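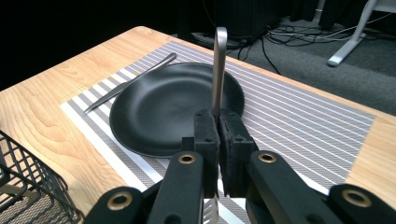

Hello everyone,

I return to the topic of the place setting for the small tables, which we discussed in October without a decision. My opinion is still that the plate must be put down first and the cutlery after it. With a round black plate on a striped gray and white mat, the plate gives you the middle, and then a table knife that lies diagonally is noticed at once and can be turned straight. If you begin with the knife, you have no point to measure from, and you will move everything again when the plate comes.

One of you wrote to the list:

> I do not agree that the order is so important. At Homham we
> bring the cutlery in one basket for each table and everybody
> takes what is needed. It is faster, and the mats stay clean.
> Also, why do we need mats at all? The tables from Grestudus
> are nice enough without them. We have 112 mats in the
> cupboard and they all must be washed and dried flat.

I will try to answer these points, and I ask you to excuse my English where it is not correct.

About the basket, I have nothing against it. I use a wire one myself while I am setting the table, and it is practical. But I would take it away before the guests sit down. It stands too near the front edge, it takes the room where an arm should be, and the handles of the forks stick out to the right.
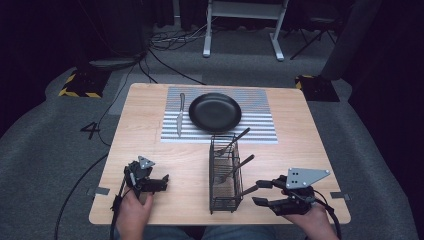

The second trouble with the basket is that a guest who is shy will not reach across for a knife. I saw this at Talalberg during the spring lunches. Two people at the end of my table ate their fish with only a fork, and when I asked them later, they said they did not want to disturb the others. If the knife is already lying to the right of the plate, with the blade turned to the plate, this cannot happen.

About the washing, it is true that the mats are work. I do mine in warm water with a soft brush, along the stripes and never across them, and then I lay them on a towel overnight. The ones we ordered from Kaijage have kept their shape better than the older ones, which curl at the corners. If we buy again, please let us take the same kind.

I would also like that we agree on the distance to the table edge. I propose the width of a thumb for the mat, and the same for the bottom of the handles.

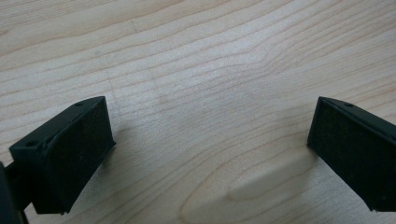

Can we leave the mats away for breakfast, when there is only bread and coffee?

For breakfast I think a bare table is fine, if it is wiped before and after, and if the hot coffee pot gets something under it.

Please write to the list if you see it differently. I will change the instruction sheet for the kitchen door only when I have heard from the Homham group too.

With kind greetings from Talalberg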